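Hand-Held Gripper Kits: Buying and Budgeting FAQ

Workummont equipment desk. Last revised in January. Send corrections to Oana Matei.

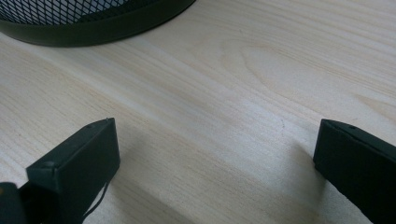
These are the questions we get most often from teams putting in a request for hand-held grippers. If yours is missing, ask before you fill in the form, as a returned form goes to the back of the line.

What does one kit cost?

The Onu kit is $3,090 and the Flurkeo kit is $3,055. Both prices are per unit, before shipping. Enter the full amount on line one of the request and put shipping on line two.

Why is the cheaper one not the default?

The difference is $35, and the Flurkeo kit comes without a carrying case. If the kit will stay in one room, order the Flurkeo. If people will take it home or between buildings, order the Onu.

What is in the kit?

Handle, two fingers, camera mount, camera, cable, and a charger. Memory cards are not included with either one. Neither is a calibration board, but we can print one for you.

How many should my team order?

One for every two people who will be recording, plus a spare for the team. A team of six orders four. We used to approve one per person and most of the second-shift units sat in a cabinet.

Do we need a robot arm as well?

Not to record. You need access to an arm when you test what was trained on the recordings, and that can be months later. Arm time at the Rurnska site is booked separately and does not come out of the equipment line. Please don't add an arm to a gripper request. It moves the whole thing into capital review.

What should I set aside for spare parts?

$200 per kit per year. Finger pads and cables take most of that. Cables fail where they bend near the handle, so order two with the kit and keep one in the drawer.

Can we print our own fingers?

Yes, if your printer has been checked against our sample part. Finger shape has to match across all the kits in a project, so don't change the file — even slightly — without telling Valentin Jitaru. He keeps the current version and the list of who has which.

Do we have to buy a special table?

No. An ordinary desk or kitchen table is fine, and we will not approve a workbench on this budget line. Try to record on more than one surface over the length of the project. Glass tops are the one thing to avoid, because the reflections cause tracking trouble and you end up throwing recordings away.

What about lights?

Window light is usually enough during the day. For evening sessions you may claim up to $100 for a lamp. One lamp per room, not per kit.

And objects to pick up?

Use what you have first. Cups, pens, boxes, office supplies. If the project plan calls for particular items, list them separately under consumables with a price for each. A line that just says "props" will be sent back.

How long does delivery take?

Plan on five weeks from approval for the Onu and three for the Flurkeo. Approval itself takes a week if the form is complete. Don't schedule new recorders to start until the kits have arrived and been checked in.

Can I borrow one before I commit?

We have two loan kits. The loan is for nine days and includes a short setup session with Valentin, normally at 10 a.m. Most teams that borrow one end up changing something in their request, usually the number of cards or the case, so it is worth doing.

Is storage part of the equipment budget?

Memory cards are. Server space is not, and it belongs on your project's computing line. Work out how many hours you expect to record before you fill in either one.

What does the warranty cover?

Both makers cover the handle and camera for a year. Fingers and pads count as wear parts and are not covered. Drops are not covered either. Keep the box until the kit has been checked in — returns without it have been refused.

Who signs the request?

Your project lead first, then Oana. Anything with more than five kits on it also needs a one-page plan that says who will use them and where they will be kept.

What happens to the kits at the end of a project?

They come back to the equipment desk with all cables and the charger. Wipe the cards before you return them. Missing parts are charged to the project at replacement cost.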